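Print this page | E-mail this page

Clearing the Long Table: Your Questions Answered

Apr 15, 2020

So many of you have written in about tables lately (we are all eating, working and doing puzzles at the same one, aren't we?) that I've gathered the questions that come up most. Grab a cup of coffee and read as much or as little as you like.

Where do I even begin when the whole table is covered?

Begin with whatever is closest to you, and please don't go hunting for the worst thing first. I know the temptation! You spot the sticky jar at the far end, you walk over to it, you carry it to the kitchen, and then you find yourself wiping the stove. Stay at one end of the table and work your way up. I do mine in two passes, one for anything that is trash and one for anything that has a home somewhere else in the house.

Should I take the tablecloth off first?

Leave it on until the very end. A cloth gives you something soft to set things down on, and it catches the crumbs. When the last cup is gone you can gather up the corners, carry the whole bundle outside and give it a good shake. I'm very fond of gingham for everyday use, I'll admit, and the darker checks are kinder about coffee than a plain cream cloth will ever be.
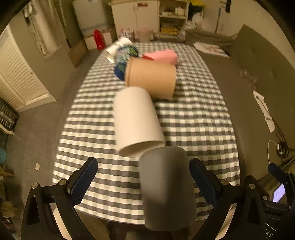
By Ibarra

What about cups and containers that have tipped over?

A cup on its side wants to roll, and a table with a cloth on it is no guarantee that it won't. I stand up the cups before I do anything else, or take them straight to the sink if they've been used. Wide containers are a little more forgiving, but do look behind them before you decide you're finished. A crumpled packet can sit back there very happily for days, and I have found mine only when I went to lay the plates.

Do I keep half-used packets?

If it closes, keep it. If it has been crumpled up and there's nothing in it but a few crumbs, let it go. For the ones in between I use a lidded box from Jiltamlow that lives on the shelf by the door, and once it's full, something has to be eaten before anything new goes in. My family grumbled about that in January and they've mostly come around.

Can I just move everything to the sofa while I wipe down?

Oh, I've done it, and I won't scold you for it. If your table runs alongside a sofa the way a lot of ours do, it's the most natural thing in the world to swing everything over. The trouble is that a flat bag or a sheet of paper left at the far end of the sofa tends to become part of the sofa. Use a tray instead if you own one. A big one with handles will take most of a table in one trip.

How long should all this take?

Give it 20 minutes with the radio on. If you're still at it after that, stop and have something to eat, and come back to it later in the day. The table will wait for you.

How often do you wash the cloth?

Once a week, and sooner if there's been gravy. Cool water, a gentle cycle, and hang it up while it's still damp so the creases drop out by themselves.

Still have a question? Use the e-mail link and put "Table" in the subject line so it doesn't get lost among the recipes.

Print this page | E-mail this page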